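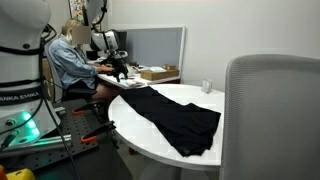
Clilness desk diary

Diary entries from people who work sitting down, about the desk they were sitting at. What was on it, what chair, how high, where the screen was, what they were doing with their hands, what ached. One entry = one sitting at one desk.

Version: January 25, 2020
Maintainer: Farzana Sarkar
Cleaning and codes: Nelu Roman
Status: usable, still rough at the edges, see Known problems before you mail us

What you get

entries.csv – the diary, one row per sitting
desks.csv – one row per desk, measured once with a tape
codes.txt – what the short codes mean
changes.txt – what changed between versions, newest first

1,469 rows in entries.csv. 36 desks in desks.csv. Of the rows, 1,246 are complete, meaning start and end are both filled in. The rest have a start and no end. People got up for lunch and forgot. We left them in, flag column is open_end, value 1. Filter on it if you're doing anything with durations.

Why it exists

Dolerby were moving everybody to new desks and wanted to know what people had at the old ones. There was already a form. The form asked "is your workstation comfortable" yes/no and everyone put yes. So Farzana wrote a longer one and asked people to fill it in at the desk, during the work, and we kept it going after the move since it was more use than the form. Jirkerbridge joined later with the shared desks, where whoever sits down next gets the chair at whatever height the last person liked.

It was never meant as a health study. No medical questions, no diagnosis, nothing like that. If you need one of those this isn't it.

Collection

Paper first, then a web form from September on. Paper rows have source = p, form rows have source = f. Paper ones were typed in by Nelu, handwriting was what it was. Where a word couldn't be read it's [?] in the notes column.

People filled in an entry when they sat down and finished it when they got up. Nobody was told how often. Some did every sitting for weeks, some did two and stopped. So the desks are very unevenly covered, don't average over rows and call it "the office". Weight by desk or pick one entry per desk.

Free text is capped at 3,000 characters. Only one person ever hit the cap, the entry is about a monitor arm and it's worth reading.

Columns in entries.csv

desk_id – letter plus number, joins to desks.csv
site – D for Dolerby, J for Jirkerbridge
source – p or f
start, end – clock time, 24 hour, local
open_end – 1 if end is missing
task – main thing being done, see below
hands – where the hands mostly were
screen – in front, left, right, none
chair_change – did they adjust the chair on sitting down, y/n/blank
feet – floor, rest, chair base, tucked
sleeve – see below, yes it's a real column
ache – free text, short
notes – free text, long

Columns in desks.csv

desk_id
height_cm – floor to top of the work surface, front edge
depth_cm – front edge to back edge, or to the wall if the desk is pushed up to it
surface – color as seen, so white, gray, wood, other
chair_type – office, stool, dining, other
arms – whether the chair has armrests, y/n
screens – how many
window – side the light comes from, or none
shared – y/n
room_note – free text, what else goes on in the room

Task codes

key – typing, mostly
read – reading on screen or paper
call – phone or headset
small – small handwork on the desk surface, sorting, fixing, stuffing envelopes, labels
write – pen and paper
mix – couldn't pick

People over-used mix. When the notes made it obvious we recoded, and the original is in task_orig. Should be in task_orig. A few of the early paper ones got overwritten before we thought of it, sorry.

Hands codes

kb – keyboard
kbm – keyboard and mouse, switching
top – resting or working on the bare desk surface
lap
obj – holding something

The difference between top and obj is not great. Someone peeling labels could go either way. We told people: if you'd have to put it down to wave at someone, it's obj.

Sleeve

Added because of the ache column. Several people wrote that the desk edge dug into their wrists, then wrote that it didn't on days with long sleeves. So now we ask. wrist = sleeve reaches the wrist, short = it doesn't, rolled = rolled up. Blank for anything before the web form. Don't read much into it, but it's a cheap question and people like answering it.

Measuring

Desk height was taken at the front edge, tape straight down to the floor, carpet pressed flat. Adjustable desks were measured where we found them, not at their lowest. Chairs we did not measure. We tried. Seat height with someone on it and seat height without are different numbers and people don't enjoy being measured around, so chair_type is all there is, plus whatever they wrote in notes.

Depth is the one to be careful with. A desk against a wall with a cable tray behind gives you less than the tabletop says. We measured usable depth, i.e. what's left. Things standing on the desk were not subtracted.

Sample rows, trimmed

D4, f, 09:10, 11:35, key, kbm, front, n, floor, wrist, "none", "Screen too low again, put it on the phone book"
D11, f, 13:00, 14:20, small, top, left, y, chair base, rolled, "neck", "Screen is off to the side because I needed the front of the desk for the folders"
J2, p, 08:45, , read, lap, front, y, tucked, , "lower back a bit", "Chair was right down on the floor when I came in. Who sits like that"
J7, f, 15:05, 16:50, mix, kb, front, n, rest, short, "wrists", "edge of desk is sharp on this one, taped some cloth on it"

Things people wrote about most

No proper analysis here, only what Nelu noticed while typing.

Screen position gets more words than anything else. Too low, too far, glare after lunch.
Feet on the chair base. Lots of people do it and most of them only noticed when the form asked.
White desktops by a window. Fine in the morning, hard on the eyes later on.
Cables. Under the desk, over the knees, behind the screen.
Armrests that hit the underside of the desk so you can't pull in close. They end up leaning forward with arms out.
Other people's stuff on shared desks. Mugs, crumbs, one shoe.

Privacy

Names were never on the form. desk_id is not a person, at Jirkerbridge especially, several people per desk. Names of colleagues in the notes are replaced with [name]. Job titles are gone too. If you worked there and recognize your own entry and want it out, write to Farzana with the desk_id and the start time and it gets removed in the next version, no questions.

Please don't try to work out who sat where.

Known problems

1. Clocks. The web form took the time from whatever computer it ran on. One at Jirkerbridge was an hour off for a while. Rows are fixed where we could tell.
2. D9 and D19 got swapped on paper at least once. If D9 suddenly has a window on the other side, that's why.
3. chair_change blank can mean no or can mean skipped. Early paper form had no "no" box. Our fault.
4. The ache column is whatever people typed. "fine", "ok", "none", "-", "nope" all mean none. Not normalized yet.
5. height_cm for two desks was typed in inches. Corrected, but if you have an older copy you'll see some very low desks.
6. room_note is only filled for Dolerby. Jirkerbridge to follow when somebody gets over there with the sheet.
7. Commas inside notes are quoted, line breaks inside notes are not handled well. Use a proper csv reader, don't split by hand.

Good for

Looking at how one person's sitting changes over a day at the same desk. Comparing shared and own desks, with care. Writing a better form than ours. Teaching people to clean messy text, it's very good for that.

Bad for

Anything about injury. Anything about how much work got done, we didn't ask and don't want to know. Standing desks, there's hardly any standing in here. Homes, none at all.

Using the form yourself

The blank form is in the forms folder, paper and web text both. Take it, change it. Two things we'd do differently: put the end time at the top where people see it when they get up, and ask about the screen before asking about aches. When ache comes first everybody goes looking for one.

If you translate it keep the codes as they are, otherwise the tables won't join. Negussie is the folder for translated versions, named after the server it used to live on. There is nothing much in it yet.

Changes since the last version

Web form rows added up to the version date
sleeve column added
task_orig added, see above
Inches fixed
Duplicate rows droped where the same entry came in on paper and on the form, form version kept
codes.txt rewritten, the old one had hands and feet codes mixed together

To do

Normalize ache
room_note for Jirkerbridge
Remeasure D19, the number looks wrong and the desk has had a keyboard tray put on it
Line breaks in notes
Ask again about footrests, three answers that mean the same thing isn't enough

Contact

Farzana Sarkar for anything about the data or removing an entry. Nelu Roman for codes and broken rows. Put the desk_id in the subject line please, it makes it alot quicker to find. Replies can take a while in the weeks when desks are being moved.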